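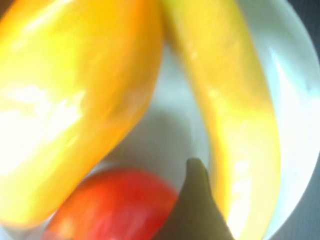
Open Day at the Melgate Fruit Hall

I went to the Melgate open day on March 19, 2025 thinking I'd stay an hour, and I ended up on the last bus home. If you like fruit even a little bit, go next time!

The hall is the old Redwood building on the Clokstead side of town, and it's bigger than it looks from the street. They let us in 25 at a time through the loading doors, and the smell hits you right away (ripe melon, cardboard, a bit of floor soap). Loan Lại led our group. She has worked there for eight years and she talks about mangoes the way my uncle talks about cars.

The ripening rooms came first. It's 60 degrees in the banana room, so bring a sweater. Loan let us hold bananas from different stages, hard green ones up to the ones with freckles, and I'd never noticed how much the peel softens between them.

After that came the tasting tables, my favorite part by far. A big golden mango going orange along one side, a banana next to it, something round and red down at the end, and the mango sitting in a plain white bowl as if it were any old kitchen. You pick what you want and they cut it up for you at the counter. I had mango three times. Loan's tip is to go by smell at the stem end and ignore the color, since some kinds stay green even when they're ready. I've been sniffing fruit at the grocery store ever since.

We finished in the packing area, where Chávez had a stand with dried mango and a very good chili salt. I bought two bags and should have bought four. The line for the juice bar was long, almost 76 people when the man ahead of me asked, but it moved fast and the orange and banana mix was worth it.

Parking is tight, so take the bus if you can. Kids get a paper bag to fill at the end, and so did I, because I asked. Mine had two pears and a plum in it, and the plum didn't make it to the bus stop.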